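How Curtains Keep a Room Warm
Science for ages 8 to 12 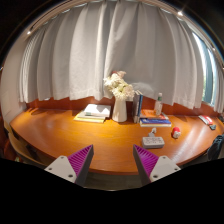 Why does a room feel colder near the window?

Glass lets heat through more easily than an insulated wall does. On a winter night the inside surface of the glass is colder than the rest of the room. Air touching it cools, becomes denser and sinks. Warmer air moves in to replace it, and that air cools too. The slow loop of moving air is called a convection current. You may feel it as a draught on your ankles.

What a curtain does

A curtain traps a layer of air between the fabric and the glass. Still air is a poor conductor, so heat passes through it slowly. The layer works best when the air cannot escape. Gaps at the top, the sides and the hem let cold air spill out and let warm air in behind the fabric.

Folds and pleats

Curtain fabric is usually wider than the window it covers. The extra width is called fullness. A fullness of 2 means the fabric is twice as wide as the rail. For a rail 3,000 millimetres long, that is 6,000 millimetres of fabric. The extra width hangs in folds.

Lining

A lining is a second piece of cloth sewn or hung behind the first. It adds another layer and slows the air that leaks through the weave. Tightly woven linings leak less than loose ones.

Colour and sunlight

In summer the problem is reversed. Sunlight passes through the glass and warms whatever absorbs it. Pale fabric reflects more light than dark fabric, and some of the reflected light goes back out through the glass. An outside blind or awning works better, as it stops the sunlight before it reaches the window.

Test it yourself

You will need two thermometers of the same kind and an adult to help.

1. After dark, close the curtains.
2. Place one thermometer on the sill behind the curtain and the other on a table in the room.
3. Wait 7 minutes and write down both temperatures.
4. Open the curtains, wait another 7 minutes and read them again.

Words to know

Conductor: a material that heat moves through easily.
Convection: heat carried by a moving liquid or gas.
Hem: the folded and stitched bottom edge of a piece of cloth.

Written by Frans Wouters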